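August, kitchen bench notes, free-from batch work

Picking up from the oat thing. Today is the gluten free loaf again plus the dairy free white sauce, for the weeknight cards. Kettle on at 7.40, first mix in by 8.

**Loaf, mix 4**

- Kotian rice flour base, same bag as mix 3. Bag nearly done, put it on the list.
- Psyllium up a bit from last time. Mix 3 was like wet sand, no stretch at all.
- Water in all at once, then left to stand. Dont skip the stand, mix 2 was ruined that way.
- Scale drifting again under 8 g so yeast was weighed on the small one.
- Salt in late (forgot). Kneaded it through, no obvious streaks.

Rose well for the first half hour then sat there. Kitchen cold by the window, moved it next to the oven and it got going. Slight dome. Crumb closed at the bottom, fine at the top, a gummy line maybe a finger thick. Crust good. Taste good, bit sour? Might be the psyllium, might be the vinegar. Next time halve the vinegar and leave everything else alone, I keep changing two things at once and then can't say which one did it.

Toasted it was much better. Put that on the card: slice, freeze, toast.

**White sauce, no dairy**

Tried with the Clarulon oat drink and then with plain soya. Cornflour both times.

- Oat: sweet. Too sweet for fish pie, would do for a crumble topping sort of thing. Went thick fast then loosened off the heat.
- Soya: held better. Split a little when the mustard went in, came back with the whisk.
- 100 ml more liquid needed than the old card says, for either one. Old card was written for wheat flour and never corrected!! Fix.
- Bay leaf worth it. Nutmeg not noticeable.

Reheated a pot of each at lunch. Soya one fine with a splash of water. Oat one set like a pudding, wouldn't serve it.

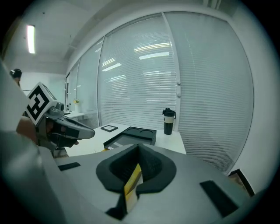
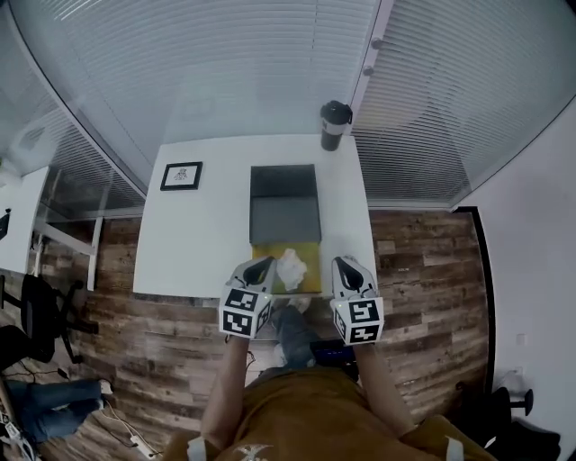
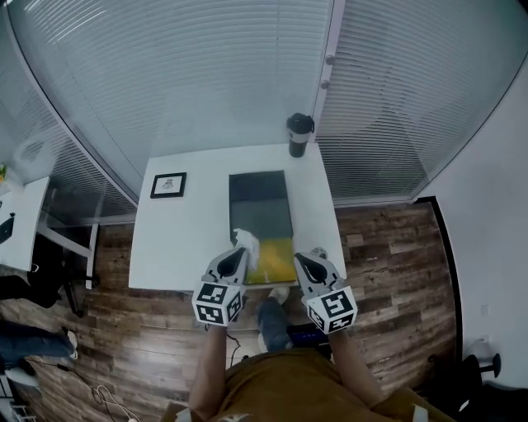
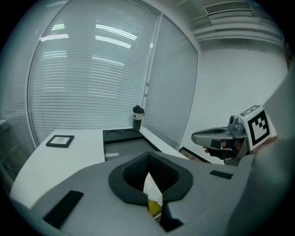
## Cards and costing

Costed the loaf against the shop one. Ours is cheaper per slice even with the psyllium, as long as the oven is on for something else as well. On its own, much closer. Didn't include time. Nobody cooking after work is going to make this on a weeknight anyway so it should go under weekend, with the freezer note in bold.

Cinell want the cards down to one side of A5. Loaf wont fit as written. Cut the intro, cut the bit about tins, keep the standing time. Serving sizes need to say "two adults, two small children" as before, people liked that better than grams.

Card wording, rough:

> Mix, stand, shape, rise somewhere warm, bake until the bottom sounds hollow. Leave till cold before slicing, even if everyone is hovering.

Folate and iron figures for the sheet still to look up. The rice base is low in both compared with the wheat one I think, so lentil soup goes alongside and not the leek. Check before printing, don't guess.

Recipe count on the shared sheet says 2,593, which includes all the duplicates from when the two folders were merged. Real number must be nearer 1,000 but no idea. Needs an afternoon and strong tea.

## Allergen stuff

- Mustard in the sauce, so it has to be flagged on the card. Missed it on the draft.
- Soya flagged already.
- Oat drink: label has to say gluten free, not all of them do. Add a line to the shopping list on the card, not hidden at the back.
- Separate wooden spoon and seperate sieve for the free-from days. The old sieve still has wheat flour in the rim whatever you do to it. Buy a new one, mark the handle.
- Toaster: bags, or its own toaster.

## Left over / next

1. Loaf mix 5, half vinegar, nothing else changed.
2. Soya sauce with the mustard stirred in off the heat.
3. Try the Prorkitz tin, the narrow one, see if the gummy line goes. After mix 5, not with it.
4. Lentil soup timing with dried lentils, the card only gives tinned.
5. Order flour base, bay, cornflour.

Half of mix 4 is in the freezer, sliced, top drawer, labelled. The rest is in the bread bin, help yourselves, toast it first.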